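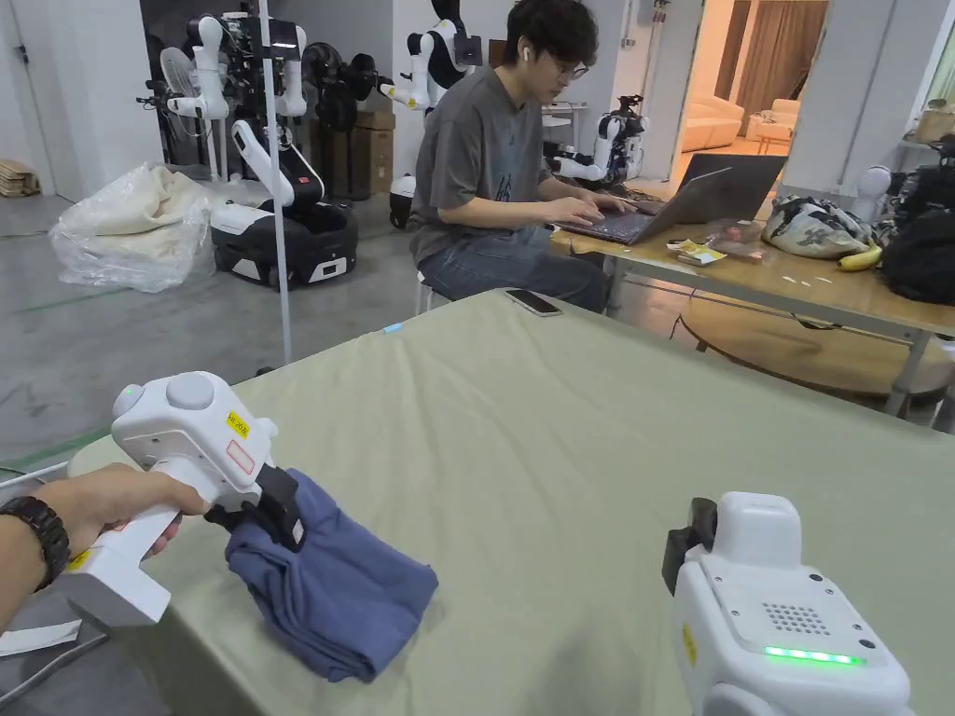 Cloth Folding Sessions – Participants Wanted

Flumik is looking for people who can fold things. If you have ever stood at a kitchen bench on laundry night turning a heap of tea towels into a tidy pile, you already have all the experience we could ask for, and we would love to hear from you.

We are a small outfit working out of a shared workshop in Drarnberg, and for the past while our days have been given over to cloth: face washers, tea towels, pillowcases, napkins, dusters, the odd pair of pyjama pants. We want to see how ordinary people go about folding them, and for that we need a good many more hands than our own, which by now have thoroughly settled into their habits. The person who halves a towel and then thirds it does something quite different from the person who rolls it, and the person who was taught by a grandmother with firm views on hems does something different again. All of them are welcome.

What you would be doing

You'll sit or stand at a cloth-covered table (your choice, and you can change your mind partway through) and work your way through a basket of household textiles. Mostly you'll be folding, but there is also smoothing, flipping, stacking, pairing and the occasional bit of deliberate rumpling so the next person has something to do. You'll use your own fingers throughout, and after an hour you may find yourself newly fond of them.

The first few folds are always clumsy. Corners get dropped, edges don't meet, a napkin ends up looking like something the dog slept on. Please don't let that worry you. Most people find their rhythm by the second basket, and we are as interested in your messy folds as in your neat ones. There is no score, and you won't be hurried along.

A session runs for two hours, with a proper break in the middle. There is tea, instant coffee (we know, we're working on it), fruit and a decent supply of snacks. You are welcome to bring your own lunch if you have a longer day planned, and there's a fridge and a microwave in the kitchenette.

The room

It's a workshop and it looks like one. The floor is concrete and can be chilly underfoot, so warm socks and closed shoes are a good idea at this time of year. The folding tables have cloths over them. Others will be getting on with their own work at the tables nearby, often with earbuds in, so don't take it personally if you say good morning and get no answer. Give them a wave instead and you'll nearly always get one back.

You may wear your watch if you like. We do ask that you take off any rings with raised stones and any loose bracelets, as they snag on the terry towelling, and that long sleeves be rolled or pushed up. Phones can stay with you, but please put them on silent while you're folding.

Who we're hoping to hear from

Anyone aged 18 or over who can use both hands comfortably for the length of a session. We particularly want left-handed folders, who are thin on the ground so far, and people over 60, who in our experience have the most definite opinions about fitted sheets. People who have worked in hotels, hospitals, laundromats, op shops or childcare would be wonderful as well, though it really isn't needed.

You don't need any technical background. You do need to be able to follow spoken instructions in English, and to be reasonably patient with yourself.

If you have a wrist, thumb or shoulder complaint, have a word with us before you book. We can shorten the session or adjust the tasks, and you would be paid exactly the same.

What we pay

You'll receive $50 an hour, so $100 for a standard session, paid by bank transfer within seven days. Public transport fares are reimbursed on top of that; just hang on to your receipt or send us a screenshot of your travel history. If we have to cancel on the day, you'll still be paid for the first hour.

You may come back for up to six sessions, and plenty of people do. We have room for 299 sessions in this round, and we'd like to spread them across as many different folders as we can, so first-timers will be offered places ahead of returning ones.

Recording and privacy

Sessions are recorded on video, with the focus on your hands, the table and the cloth. Your face may come into view from time to time. Before you begin we'll sit down with you and go through the consent form together, at whatever pace suits you, and you're free to stop at any point without giving a reason. If you stop early you'll be paid for the whole session. You can also ask to have your recordings deleted afterwards, and the form explains how to go about that.

Getting here

We're in the Carvalho building on the Drarnberg side of the rail line, ground floor, through the roller door. There's step-free access and an accessible toilet on the same level. Bus 781 stops across the road. Parking on the street is free but fills up early, and the bike racks are just inside the gate.

How to apply

Applications open on 1 August 2024 and we'll keep taking them until the places are filled. Fill in the short form at the bottom of this page. It asks for your name, your age bracket, which hand you favour, the times that generally suit you and, if you feel like telling us, how you fold a bath towel. The last one is optional, but we read every answer and they have settled at least one argument in the office.

We'll reply within five working days, whether or not we can offer you a place. If you'd like to come along with a friend, your partner or your mum, mention each other on your forms and we'll do our best to book you at neighbouring tables.

And if you have clean tea towels at home that are past their best, please bring them in. We go through an awful lot of them, the thin old ones fold quite differently from new, and there's a tub for them beside the sign-in desk.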